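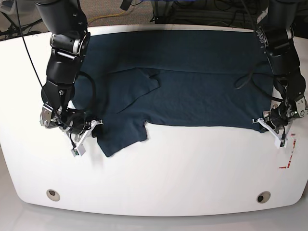 Shirt folding on the white table, navy tee, both arms.

22 August 2024

Equipment planning day, and I'm more excited about a spreadsheet than I have been in a long while! We finally have a real number to plan against for the fall, and it's big enough to do something useful if we don't blow it all on one shiny thing.

Started by writing down what slows us down on the folding work. Top of my list is fingers. The white plastic ones are fine for cotton but we have no proper stock of them, and every time one gets swapped we lose the morning to re-checking the grip. Dranis quoted 35 fingers in a single batch, same print settings as our current ones, and the unit price drops a lot compared with the July order. I want to do that one right away. It's boring and it's cheap and it will keep both arms going through the winter.

Second is cable. I love these arms but the loops hanging off the wrists drive me nuts, especially over dark fabric. Nalamer sells a sleeve-and-clip kit that goes along the forearm and leaves slack at the wrist joint. Need 2 kits, one per arm. Check the inside diameter before ordering (their drawing gives the outside only, I wrote to ask). Also want a floor channel for the runs behind the table. Yellow one first.

Then the fun part, the grippers. Besanis has a softer parallel gripper with a replaceable pad and I have been reading the manual like a novel. Lead time is 13 weeks, so if we want a pair before the holidays we've already missed it. Still worth getting in line. They will lend one for 5 days against a deposit, and I'd much rather try that on T-shirts and towels before we commit. Open question: does the silver bracket on the wrist take their bolt pattern or do we need an adapter plate? If it's a plate, add roughly a week of shop time.

Table stays. Went back and forth on a matte top to cut the glare, but a roll of matte film costs almost nothing and we can peel it off if it's awful. The corner marks on the right would have to be redone on top of the film. Fine by me.

Not buying this round: third arm, new compute box, the fancy stand from Neagu (gorgeous, way too much money).

To do
Fingers, send PO to Dranis
Nalamer, wait for inside diameter, then order
Besanis, ask for loan dates and the flange drawing
Film, get a sample piece and try it under the lights
Move whatever is left into the spares line so it doesn't get swept up at year end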